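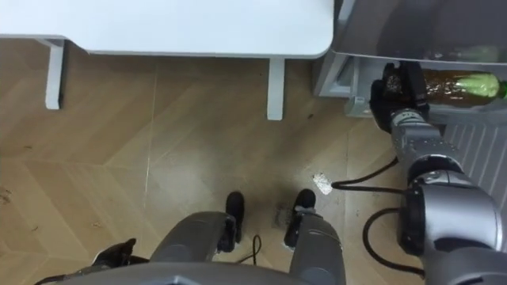

The corner in question: herringbone floor, table, grey appliance

Getting dark scuffs off a herringbone wood-look floor?

Hi all, longtime reader and first time asking. We have light brown planks laid in a herringbone pattern, and I love them dearly, but they show everything. There are little dark specks all over, plus one scuffed patch and a smudge not far from the white table, and plain mopping does nothing for them. It's the stretch between the table and the grey appliance, so it gets all the traffic whenever somebody wants a cold tea. I don't want to dull the finish or get water into the seams. What do you use? (And yes, I see the crumpled white scrap on the floor, I'll pick it up!)
Posted by zindau_kitchen

Oh, I feel for you, we had the same pattern in our last place and I spent more evenings on my knees than I care to remember! Sweep or vacuum first, with the soft brush, so you aren't dragging grit around. Then try a clean white pencil eraser or a dry tennis ball on the scuffs, rubbing along the length of the plank. For anything left over, put a drop of dish soap on a damp cloth, leave it on the mark for 30 seconds, and wipe it dry right away. I go over the seams with an old toothbrush, barely damp. It took me nearly 6 evenings to do a whole kitchen, but I'm slow and I had the radio on.
Posted by Ashworth Annex

steam mop. done in 5 min
Posted by droltano589

Please check with whoever made the floor before you steam it, as many laminates and some vinyls don't take the heat well. I'd start with the eraser too. If the specks don't budge they may be part of the printed grain, so look at a plank under the table and compare. Felt pads on the table legs are worth having as well.
Posted by zokberg_floors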